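Jangate rate

The Jangate rate is the overnight lending rate set by the Bank of Ekavar, the monetary authority of the island of Ekavar. It takes its name from Jangate, the harbor district where the bank has its head office and where parking is harder to come by than credit.

The rate is fixed at 3 percent and has been for so long that younger traders treat it as a feature of the landscape. Under the bank's charter it may be changed by a simple majority of the board. Meetings to consider the matter are held every other month, except July, when Ekavar goes to the beach.
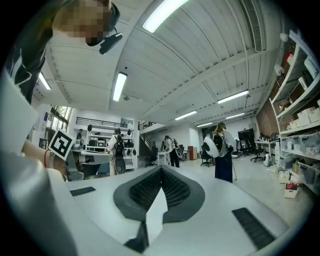 A hand-held gripper device with a square black-and-white marker.

The modern system dates from the governorship of Agnes Dahlgren, who replaced a tangle of 40 separate lending rates with a single one. Commercial banks, which had profited nicely from the tangle, objected at length. The largest of them, Rowlands, submitted a protest of 1173 pages. Dahlgren's reply was one paragraph long and is still taught to new staff.

Decisions are released at 4 p.m., after the local exchange has closed. Trading in the currency, the zirno, carries on abroad, so the first reaction usually comes from people who have never visited. The statement itself has changed little over the years, and a switch from "patient" to "watchful" once moved the zirno more than the previous budget had.

See also: Zirno; Rowlands; Banking in Ekavar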